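Home News Projects People Past issues Contact

Towel folding: where we're at

Quick one from the Skalta end of the building, as Stella wants copy by lunch and I have a pile of washing to get through. The count as of this morning, 09/09/2020, is 802 folding examples recorded, of which 686 passed the check. The rest were thrown out. Mostly dropped corners, a few where the recording stopped early, and one whole run of mine where I'd left the wrong task name in. Sorry Dennis.

For anyone new: we do the job by hand, holding the gripper with the camera on it, and the learning system gets the video plus the finger opening. No arm needed until the testing stage. That's why three of us can collect at once in a room the size of the Pirnby kitchen. 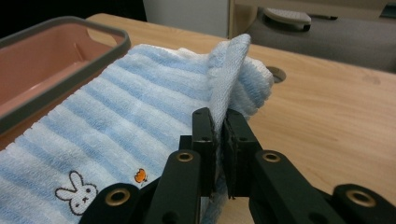
Cloth is harder than the cups were. A cup stays the same shape when you reach for it, and a towel has a new shape every time you put it down, so we need far more starts than we planned for. Erasto has been pushing us to grab an edge that's already standing up, as with the blue and white striped one with the rabbit on it, where the fingers have closed on a raised fold instead of scraping along the table for a flat one. Flat edges still have to be in there though. Please do both, and don't go back to tidying the towel first becuase it looks nicer. Messy is fine. Messy is what we're short of.

Other bits from the last while:

Speed. Maribel watched a stack of the early ones and we were all going too fast at the pinch. Close, wait a beat, then lift. The newer examples are much better and she says she can pick who did which by the wrist.

Colours – too many plain white towels in the first batch. Stripes and patterns please, anything with a bit of stitching. Bring old ones from home if you can spare them, name on the tag if you want it back.

Labels. Cele now asks for the start state before it lets you save. Pick "crumpled", "half folded" or "flat". If your not sure, pick crumpled and leave a note.

Next step is a first training run on what we've got, then another 400 examples aimed at whatever it does badly. Valdemar has the arm at Standis booked for testing and would like a hand with the setup, mainly lifting. Tea towels after that, and fitted sheets not before January, if ever.

Short on people for the late sessions. An hour is plenty, training takes ten minutes, see Erasto or Dennis to get on the sheet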